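**Lorivdale 2-pack floating shelves, black**

I put these up in January, over the counter between the tall cabinet and the window. I had looked at the Hellström ones first, but they cost twice as much and only came in white.

The box holds two shelves, two steel brackets, screws and wall plugs. Throw the plugs out. They're soft plastic and mine spun in the hole before the screw was halfway in. I bought a bag of better ones at the hardware store and had no more trouble. The bracket holes are slotted, so you can still level things after drilling, which saved me on the lower shelf.

Lorivdale says each shelf will carry 40 pounds if at least one bracket screw goes into a stud. Mine do. The top one has held a full set of dinner plates and hasn't sagged.
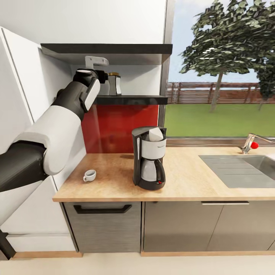
Spacing took me longer than the drilling. The instructions suggest a gap of 12 inches, and that's too tight if you keep oil bottles or a tall pepper mill on the lower one. I went with 15. Tape the outline on the wall and live with it for a day before you drill.

The finish is my main complaint. It's black and shows flour, dust and every greasy fingerprint. A damp cloth leaves streaks, so I go over it again with a dry one. There was also a small chip on the back edge of one shelf. It faces the wall, so I kept it.

The shelf slides over the bracket and is held by 2 tiny set screws underneath. Check them after a few weeks. One of mine had worked loose.

I'd buy them again for a kitchen, with different plugs. 4 out of 5.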